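Iketum Room Simulation Package – Planning and Purchasing Notes

Supplier: Etden
Document owner: Zaid Rizk, applications
Revised June 2022

Scope

The Iketum package is a set of furnished room models, a mobile manipulator model with a two-finger gripper, and the tools needed to run and record tasks in them. It is sold to teams that have to decide on a robot, a gripper or a camera layout before the hardware budget is released. These notes cover what is in the package, what the buyer must supply, and how to size the order.

License tiers

Bench. One seat, 2 room models, no batch running. Suitable for checking gripper clearance and camera placement.

Site. Up to 10 seats, 25 room models, batch running on one server. This is the tier most buyers end up with, and the one the support hours are written around.

Site Extended. Same seats as Site, 80 room models, batch running on any number of servers owned by the license holder.

Seats are floating. A seat is held for as long as the viewer or the editor is open and is released when it closes. Batch jobs do not use a seat.

Room models

Rooms are supplied as complete interiors with floor, walls, ceiling, fixed openings and loose items. Each loose item has its own collision shape and mass. Buyers can move, remove or duplicate loose items in the editor. Walls and ceilings are fixed at all tiers; changes to them are quoted as custom work.

Rooms with sloped ceilings are in the Site tier and up. They are worth including in an evaluation when the robot has a mast or a raised arm, as headroom changes across the floor and a path that is clear at base level may not be clear higher up.

Camera views

Two kinds of view are supported. The room view covers the space at large and is used for layout, base placement and reach. The close view shows the gripper and whatever lies just past it, and is used for approach and contact work. Both can be recorded in the same run.
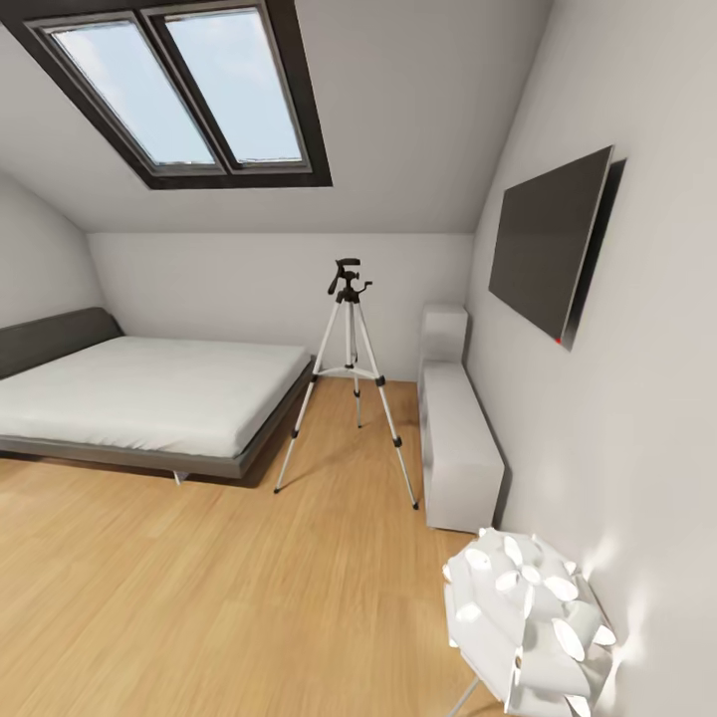
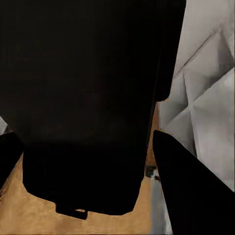

Attic bedroom model: room view first, then a close view past the dark gripper parts.

Each recorded view adds to storage and render time, so it is worth deciding early which tasks need both. A navigation study can normally be run on the room view alone. Grasping studies need the close view, and the room view can be recorded at a lower rate.

Occlusion should be checked before any camera is ordered. Large objects near the fingers can take up most of a close view – the remedy is usually a second camera or a different mounting angle, and both can be tried in the editor. Bracket drawings are not part of the package.

Hardware supplied by the buyer

One workstation per concurrent editor user, with a dedicated graphics card.
One server for batch running (Site tier), on the same local network as the license host.
Storage for recordings. Size this from a trial run with the buyer's own view settings; figures taken from another project are rarely of use.
A wired network connection between server and storage.

The license host can be a virtual machine. It needs a fixed network name. Changing the name after activation requires a new key from Etden, which is issued free of charge once per license year.

Budgeting

Enter the license, the server and the storage as separate lines. They have different lifetimes and in many organizations come out of different accounts. Allow a further line for custom objects if the task depends on a part or container outside the standard library. Custom objects are quoted individually from drawings or a scanned model.

Simulation does not remove the hardware trial from the plan. Contact behavior with soft or deformable items should be confirmed on the real gripper before a purchase order for more than 2 units is placed.

Delivery and acceptance

The package is delivered by download. Acceptance consists of opening each licensed room, running the supplied pick-and-place task in one of them, and playing back the recording. The signed acceptance sheet starts the support period.

Installation on site is available through Mostbridge and is quoted separately. The next scheduled room library update is in August; licenses under support receive it without charge.

Ordering

Quote requests go to Abílio Baptista, sales. State the tier, the number of editor users, the gripper type under evaluation and any custom objects. Orders placed through Correia carry the same license terms, with invoicing and first-line support handled by Correia.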